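Cerkormont shallow bowls: a month of soup, cereal and everything else

2018-06-02
By Makowska

Print this page | E-mail this to a friend

I didn't set out to review a bowl. I set out to replace the ones I'd been eating out of since I moved in, which had got so scratched inside that a spoon going round them made my teeth itch. But I've had these since the beginning of May and I've used one or another of them nearly every day, so I may as well write it all down (a couple of you did ask after I moaned about my old ones in the comments!).

They're from Cerkormont, plain white, sold in a set of two for 510 crowns. I bought two sets, one to use and one to put away for when I inevitably drop something on the tiles, and then of course I opened both in the first week. No regrets there. The box was boring brown cardboard with far too much paper in it and everything arrived in one piece.

First thing I noticed is how shallow they are. If you're after something for a big helping of ramen, with an egg bobbing about and broth up to your chin, keep looking. I filled one with tomato soup the first night, carried it to the sofa and wore a fair bit of it. For porridge, though, they're lovely. It spreads out and cools quickly, and you get more surface for the honey. Same with pasta, same with a salad that's mostly leaves. I've also got into the habit of using one for cracking eggs and for all the chopped bits when I'm cooking, onion in one, garlic and chilli in another, like somebody on the telly.

The inside is smooth and glossy, and then up round the rim there are these thin ridges, one inside the other. I liked them in the shop photo and I like them more now I've got them at home. They catch the light nicely and they make a very plain bowl look as if someone gave it a bit of thought. My worry was that they'd be a nightmare to clean, and with dried-on porridge they are slightly annoying. A soft brush gets in there in no time, but a quick wipe with the sponge doesn't always do it, and I've found the odd oat on a bowl I'd already put back in the cupboard.
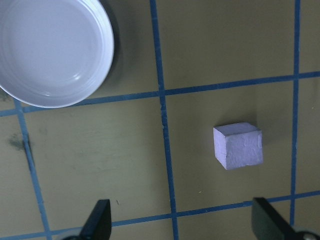

Anyway, staining. I make a lot of dal and a lot of things with turmeric in, and my old bowls had gone a sort of permanent yellow by the end. I left the remains of a curry in one of these overnight, partly as a test and partly out of laziness, and it came up white again with ordinary washing-up liquid. Beetroot was fine too. I did get a grey mark from a fork, quite a long one, and that needed a dab of bicarb and some elbow.

They stack well enough. Three sit neatly on my shelf, and the fourth makes the pile a bit too tall for the gap, so that one lives on the draining rack and gets used most. I wouldn't call them quiet! They clatter when you pull one out, so anyone in a flat with thin walls who eats cereal at five in the morning might want a bit of kitchen roll between them.

I had the Noltska ones before, and people always ask how things compare. The Noltska bowls are deeper and better for soup, no question, but mine scratched within the year and the rims were sharp enough that I never really enjoyed drinking the last of the milk out of them. The Cerkormont rim is a lot kinder. I do miss the depth, and I've kept one old Noltska back for noodles.

Would I buy them again? Yes, and I'd probably tell you to as well, provided you're a porridge and pasta household. I'd knock a bit off for the oats in the ridges and for the soup on my good cushion. If they ever bring out a deeper one with the same rim I'll be first in the queue.

Next up is the pepper mill, which has already annoyed me twice and it's only been out of its box since lunch.

Recent reviews
Noltska soup bowls, one year on
Asus laptop as a kitchen recipe screen: the sticky truth
Three vegetable peelers and a lot of carrots
The dish rack that nearly fits
Washing-up brushes, cheap and less cheap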